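Cuvholm Fleet Mileage and Fuel Card Records: README

Maintained by Sadia Bukhari and Wian Matlala

What this is

A set of vehicle usage records from company car and van fleets, put together for people working on mileage reimbursement, fuel spend and replacement cycles. It covers 2171 vehicles run by 8 employers. Each vehicle has a row in the vehicle table, and most have matching rows in the trips table and the fuel table.

The records were first gathered to answer a narrow question: how far do the odometer readings that drivers type in at the pump drift from the readings taken at service? The set has grown since then, but the layout still reflects that question, and some columns make more sense if you keep it in mind.

Files

vehicles.csv holds one row per vehicle. The key is vehicle_id.
trips.csv holds one row per logged business trip.
fuel.csv holds one row per fuel card transaction.
service.csv holds one row per workshop visit, including tyre and glass work.
employers.csv holds one row per employer, with sector and reimbursement policy.
codes.txt lists every short code used in the other files.

All files are UTF-8 with a header row. Fields are separated by commas and text fields are in double quotes. Blank means not recorded. Zero means zero, except in the case described under Known problems.

Where the records came from

Six of the employers export from Gimasach, the fleet management package. The other two kept spreadsheets, which Wian converted by hand and then checked against the original invoices where invoices were available. Fuel transactions came from the card provider as monthly statements. Service records came from the workshops and were matched to vehicles on registration number before the registrations were removed.

Trips are self-reported by drivers. At most of the employers a line manager approves them before payment, but the approval step is not recorded in a consistent way, so we dropped the column in version 2.

Vehicle table

vehicle_id is a random number with no meaning. It is stable between versions.
body is car, small van, large van or pickup.
fuel_type is petrol, diesel, hybrid, plug-in hybrid or electric.
funding is contract hire, outright purchase or salary sacrifice.
term_months is the agreed contract length. It is blank for purchased vehicles.
contract_miles is the agreed annual mileage. Pooled contracts show the vehicle's share of the pool, not the pool total.
pool_car is y or n. Pool cars have no regular driver.
employer_id links to the employer table.

List price was in version 1. It has been taken out, as too many entries mixed prices with and without VAT and we could not tell which was which.

Trips table

Distances are in miles, to one decimal place. Start and end points have been replaced with area codes. The purpose column uses the short codes in codes.txt. Code 3 covers travel between two sites of the same employer and is the most heavily used, partly because it is the default on the Gimasach entry form. Treat it with some care.

Commuting should not appear in this table, but it does. Employers disagree about whether a home-based driver's first trip of the day counts as business travel, and their policies changed over the period. The commute_rule column in the employer table tells you which rule was in force at the time of export.

Fuel table

Volume is in litres and cost is in pounds including VAT. Odometer is whatever the driver entered at the till. Readings have not been corrected. The odo_flag column is set to 1 where a reading is lower than the previous one for the same vehicle, or where the gap between two readings would need a physically impossible day's driving.

Public charging sessions paid for with the card are included, with kilowatt hours in the kwh column and volume left blank. Home charging is missing. Two of the employers pay for it through payroll and the others leave it to the driver to claim, so any running cost worked out for electric vehicles from this table alone will come out too low.

Known problems

At employer 5, volume is zero on a run of diesel transactions in September. The statement for that month was supplied without a volume column. Cost is correct.

Replacement vehicles are sometimes logged under the old vehicle's number for the first few weeks. We split these where the service record made the changeover clear.

Courtesy cars and short-term hire are left out altogether, so a vehicle that was off the road after an accident will show a gap even though its driver was still travelling.

Motorbikes appear under one employer with body set to car. We know about this and will fix it in the next version.

Privacy

Driver names, registration numbers, card numbers and addresses were removed before the files reached us or straight after. Dates are shifted by a fixed number of days for each vehicle, chosen so that the day of the week stays the same. A Tuesday in the files was a Tuesday on the road. Please do not try to identify drivers or employers. If you think you have found a row that gives someone away, tell us and we will pull it.

Suitable uses

The set is suited to comparing claimed mileage with contract mileage, looking at fuel card habits, and testing odometer cleaning methods. It is not suited to estimating national averages. The employers were the ones willing to take part, and service firms are over-represented. It should not be used to set insurance premiums or to judge individual drivers.

Loading the files

Any spreadsheet will open all of them except fuel.csv, which is slow in older programs. Sadia uses Fuveo for the joins and keeps the saved queries in the queries folder. Join on vehicle_id first and on date second. Joining trips to fuel by date alone will give you duplicates.

Changes

Version 2 adds service.csv, removes list price and trip approval, and corrects the hybrid codes. Version 1 is still available on request but should not be mixed with version 2, as the area codes were redrawn.

Licence and contact

Free for research and teaching. Commercial users should write first. Corrections go to the Naqvi shared inbox with the file name, the vehicle_id and the row date. Wian looks after the trips and fuel tables, and Sadia looks after the rest.
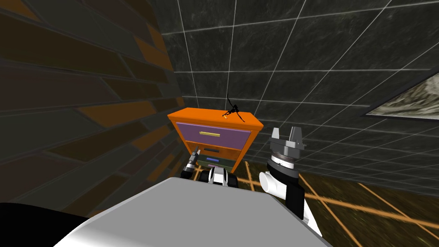 Please put the version number in the subject line. Corrections are applied in batches, and the changes section is updated each time a batch goes in.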